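Wetdale Carpet: Frequently Asked Questions
Last revised 2026-04-27

What is Wetdale?
Wetdale is a low-pile carpet made by Ullmont for offices, workrooms and homes. It is sold as broadloom and as cut pieces with a finished edge. Both formats use the same yarn and the same Ulletix backing.

Which format should I order?
Order broadloom for wall-to-wall installation. Order a cut piece if the carpet will lie loose over an existing hard floor. Cut pieces can be moved and turned, but they are not intended for stairs.

Can I install it over an old carpet?
No. The backing needs a flat, firm surface. Over old pile the new carpet will shift and wrinkle, and furniture legs will leave deeper marks. Remove the old carpet and any staples or adhesive ridges before you start.

How long does the carpet need to sit before installation?
Unroll it in the room where it will be used and leave it for 7 days at normal indoor temperature. Curl at the ends usually relaxes in that time. If a corner still lifts, roll that corner the opposite way and weigh it down overnight.

Why does the gray-blue color look streaked?
The streaks are part of the pattern. The Paredes colorway combines lighter and darker gray-blue yarns in runs of uneven length, so no two areas match exactly. The effect is stronger from a low angle and weaker from directly above. Streaks that run in one direction should be kept parallel across a room - a quarter-turned piece will look like a different color next to its neighbor.

Next to cream or other pale material, the carpet reads as darker and more gray than it does beside wood. Check a sample against the actual floor or wall covering before ordering.

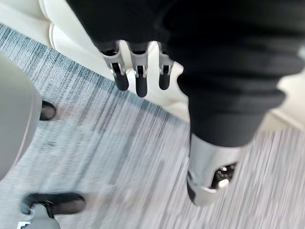 Will pieces from different orders match?
Not reliably. Each production lot is dyed separately. The lot number is printed on the label attached to the backing. For large rooms, order all material at once and ask for a single lot. The largest area we can supply from one lot is 3,506 square feet.

How often should it be vacuumed?
Twice a week in rooms with regular traffic, once a week elsewhere. Use suction only, or a brush set to its highest position. A brush set too low will fuzz the pile along the edges first.

How do I remove a spill?
Blot with a white cloth, working from the outside of the spill toward the center. Do not rub. Apply a small amount of cool water and blot again. If a mark remains, use a neutral carpet cleaner and test it on an offcut.

Can I use hot water extraction?
Yes, with a water temperature no higher than 115°F at the nozzle. Hotter water can soften the Ulletix backing. Allow the carpet to dry completely before replacing furniture. Steam cleaners of the handheld type are not suitable.

What if an edge starts to fray?
Trim loose ends level with the pile using sharp scissors. Do not pull them. Seal a short section with latex edge sealer; longer sections should be rebound by a carpet shop. Edges that lie in a doorway or under a rolling chair wear sooner and should be checked every few months.

Can I get a sample?
Samples are available for all current colorways. Quote item 378 for Paredes. Sample requests received in August ship in the first week of the following month - the cutting room is closed for annual maintenance.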